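November 15, 2019

Dye shed, late afternoon, kettle on. I have been meaning to write up the madder trials all week and kept putting it off, so this is a bit of a catch-up for me and for Catrin, who will want the numbers before she orders any more fleece.

We ran the second madder bath on the Ferkov wool this morning. I weighed out 70 g of chopped root and left it to soak overnight in rainwater, as Valentyna suggested, and I must say the colour is a good deal warmer than the tap water batch. Our tap water is hard and I had always thought that helped with madder, so I am a little puzzled, but very pleased with the skeins! They are on the line now, next to the weld ones, and the two together look like a tin of old-fashioned boiled sweets.

The bath sat at 70 degrees for most of the morning. It crept up once when I was on the telephone to Nimal about the invoice, and I think that is where the brownish patch on skein four comes from. Next time I shall take the pan off the ring before answering anybody.
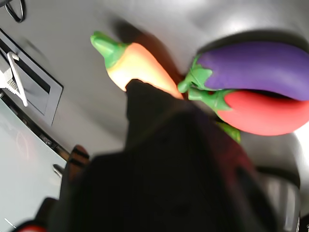

Alum is running low. The big tub has enough for two more baths, or three if we are careful with it - I would sooner not be careful, having seen what happened to the pale lot in the spring. Marlene has the supplier's number on the back of the door.

Tharushi asked whether we could get a proper orange by putting the weld skeins through the spent madder. I did a little 20 g hank to see, and it came out a soft apricot, quite lovely, though I wouldn't call it orange. It may want a fresh bath, or a longer soak, or simply more root. I have tied a bit of it to this page with a label, and please could everybody leave it there, as the last sample went off in someone's cardigan pocket and I never saw it again.

Total dry weight of the Ferkov fleece after scouring was 1,561 g, down from 1,883 g. Rather greasy stuff, but it spins up beautifully.

To do on Monday: rinse skeins five and six again, strain the old bath through muslin, ring about the alum. Catrin has the shed key.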